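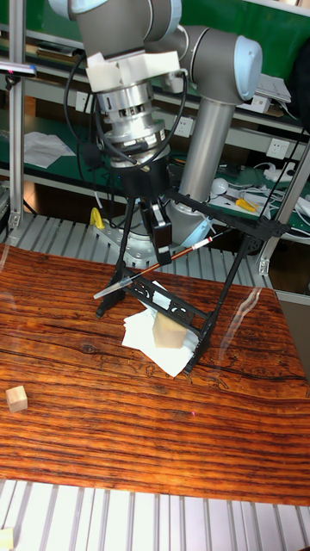
Sunday, July 19, 2026

The invitation promised coffee, a demonstration and "light refreshments thereafter", and I am a cheap date, so I went. Cillel were holding a visitors' afternoon for their new subscription arm service, and our workshop has been muttering about automation since February without doing anything braver than bookmarking a few websites.

What they sell is called Tonari. You don't buy the arm. You rent it for 309 pounds a month, and for that you get the arm, a gripper, the software and someone on the end of a phone who has, presumably, heard it all before. There is a one-off setting-up charge of 200 pounds, mentioned on the back of the leaflet in the sort of grey type normally kept for side effects.

The demonstration bench was a relief. I had braced myself for white floors and blue lighting. Instead there was an arm on a slatted aluminium platform, a bench behind it with a screwdriver lying among the cables, and a few wooden blocks. It looked like our place, only with better sockets.

The part I had come to see was the gripper attachment, sold separately under the name Zutton. It is a spindly black contraption of thin struts that hangs under the gripper and looks like a camera tripod having second thoughts. Our guide explained that the struts share the load, so the thing can reach into awkward spots a pair of plain jaws would only bump into. He explained it twice, the second time with his hands, and the second time I nearly had it.

The job on offer was small wooden cubes, one of them on some loose paper, with the attachment leaning in close over it. I asked why the paper. Paper slides about, said the guide, and customers' benches are never as tidy as they claim to be. I felt seen.

We were then let loose on the teaching software, which they call Thomas for reasons the guide didn't know and plainly wished people would stop asking about. You move the arm to where you want it, press a button, move it again, press again. I managed a pick and a place after a good deal of pressing. The arm went to the right spot and the cube went to a spot I would describe as nearby. A woman from a packaging firm got hers first time and was gracious about it, which made it worse.

Some notes for anybody thinking of going to the next one:

The rental runs for a minimum of 2 years. This came up after the biscuits.

Spare struts for Zutton are 70 pounds each. I asked how often they break and was told it depends how you treat them. So does my car, and I don't like that answer from the garage either.

Thomas is easier than I expected, provided you don't want to change anything later. Editing a saved routine means hunting through a menu that seems to have been arranged by height.

The phone support is weekdays only. We do most of our swearing on Saturdays.

Would we sign? I haven't decided. For one dull, steady job it could earn its keep - we have a tray-loading task that has driven two apprentices into other careers. For the odds and ends that make up the rest of our week, I'd want to see it on our own parts first, and Cillel say they will do a trial if we post them a box. I have the address on the back of the leaflet, next to the grey type.

Parking is free but the car park fills early. The refreshments were sausage rolls.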